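Planning the Handling Cell: Equipment Gallery

Purnovgate has set aside funds in the coming year for one automated handling cell, to be used for moving framed works between the store and the mounting room. The entries on this page accompany the outline plan prepared by Slavica Ivanov and Geum-ok Bang, and are intended for departments that will share the cost. Comments on the plan are invited until the end of April.

Gripper and framed work, simulation stage
Parallel-jaw gripper with the fingers set wide and a framed picture standing between them. The outer bodies of the fingers are near black and the inner faces pale grey. All trials at this stage are carried out in simulation, and no hardware will be ordered before they have been reviewed.
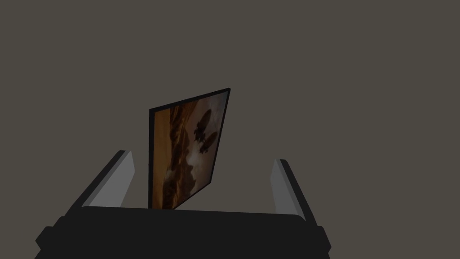 Finger sets are budgeted separately from the gripper body. The plan allows for 3 sets at 300 pounds each, one of them held as a spare. Departments with frames deeper than the present store standard should inform Si-woo Won, as a longer finger may have to be priced.

Simulation licence
The licence for the Brultotik package is charged to the planning budget at 2586 pounds and covers a single workstation. Renewal is not included and would fall to the running budget of the mounting room.

Supplier quotations
Fosaveo has quoted for the arm and gripper together. A second quotation, for the gripper alone, is awaited. Jin-sol Kong will circulate both when they are complete, with delivery charges shown on a separate line.

Floor space and training
The cell requires a clear bay and its own power supply, the cost of which will be met by the estates budget. Training has been costed for 15 members of staff. Names should be sent to Si-woo Choo by heads of department, together with any dates on which the mounting room cannot be released.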